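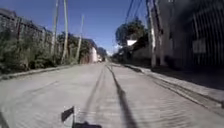

Why do concrete streets have lines running down them?

Most of those lines are joints, put there on purpose so the slab has a tidy place to move and crack.

Concrete street

A concrete street is a road whose driving surface is a stiff slab of portland cement concrete, laid over a prepared base of gravel or crushed stone. I've been writing up street surfaces for the Clernholm pages for a while now, and this is the entry I kept putting off, mostly because I like the stuff too much to be brief (you'll see).

Joints

Fresh concrete shrinks as it cures, and after that it swells and shrinks with the weather for the rest of its life. Pour a long ribbon of it with no breaks and it will make its own, wherever it pleases. So crews cut or form joints. A longitudinal joint follows the direction of travel, and on a street poured one lane at a time it's simply where the two pours meet. Transverse joints go across the street and give you that ka-thunk under the tires. I grew up falling asleep to it in the back seat!

Joints are usually filled with a dark sealant, either hot-poured asphalt or silicone, to keep out water and grit. From a distance a sealed joint looks like a stripe of paint, and plenty of people take it for one. In pale gray concrete it really stands out, much more so than on blacktop.

Surface texture

A smooth slab would be miserable in the rain, so the surface gets roughed up while it's still soft. The old way is a stiff broom dragged across it, and I still think it's the nicest looking. Other crews drag wet burlap, or rake in fine grooves with a steel comb, a job called tining. Grooves across the street tend to be noisier than grooves along it – something you notice fast if your bedroom faces the curb.

On hills the texture tends to be coarser. The steepest block in Brirville has grooves deep enough to lose a dime in (I've lost one).

Curbs and edges

Curbs can be poured together with the slab or added afterward as a separate piece. A low curb is common where the sidewalk is narrow, and it holds the edge of the street and steers runoff toward the drains. Where there's planting right behind it, leaves and soil creep over the top and collect in the gutter, and then somebody has to go along with a flat shovel. In my experience September is when that job gets serious.

Hedges and fences beside a street are a separate subject, but roots aren't. A big root under a slab can lift one side of a joint and leave a lip that catches bike wheels and stroller wheels alike.

Repair

Small cracks are cleaned out and sealed. A lifted edge can be ground down. When a slab has sunk, grout or foam may be pumped underneath to raise it again, and if it's too broken for that, the whole panel is sawed out and poured new. The new panel will be a different color for years. I find that sort of charming, though I know I'm in the minority.

See also: Curb, Expansion joint, Gutter, Sidewalk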